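Automation at the Stadstead bakery: what changes for the packing team

In December the Bridow arms moved into basket packing at Bollora's Stadstead site, where I have managed the packing floor for 11 years. Several colleagues at Bunting have asked what this means for their own shifts, and I set out my view below.

Twenty-three people work in packing. Their contracts and hours remain as they were. What has altered is the content of the day. Placing rolls and loaves into baskets is repetitive work, hard on the wrists and shoulders, and it is the part we agreed to hand over first.

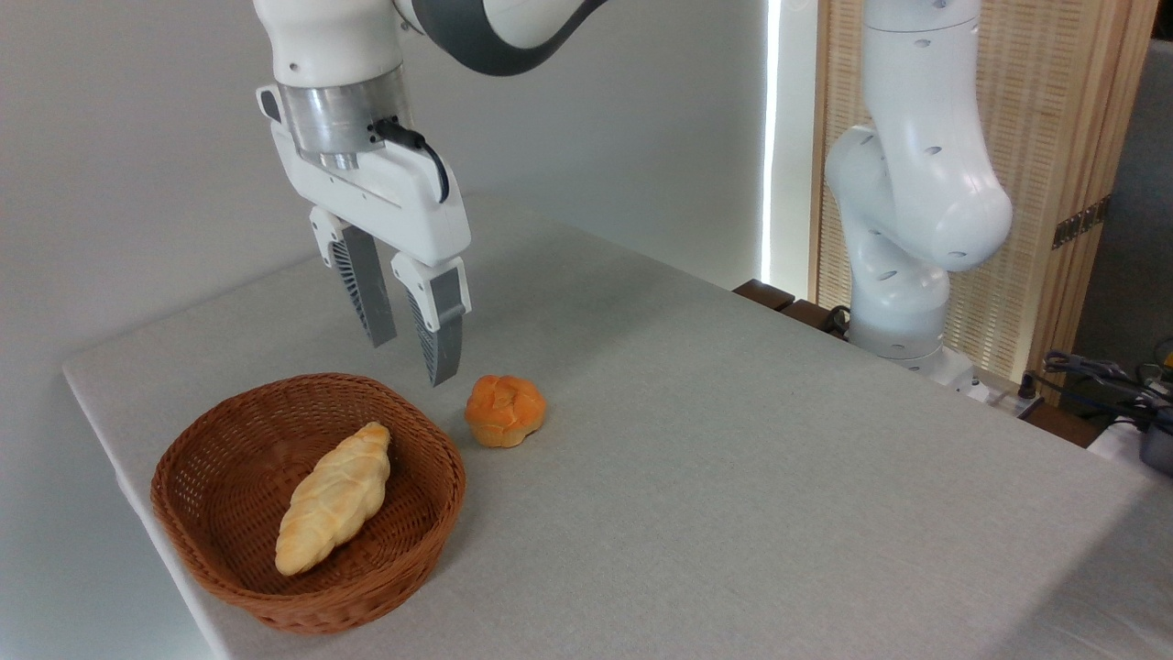

Six members of the team have completed training as cell operators. They set out the goods, check the finish of each loaf and decide what is fit for sale. That judgement stays with them, and the written procedure says so.

There are concerns, and they deserve a proper hearing. Older staff have told me that the bench was where they talked, and that the new layout places them further apart. Breaks have been moved so that both halves of the shift now stop together at 7 a.m. The question of pay grades for operators is still open and will be raised at the next site meeting.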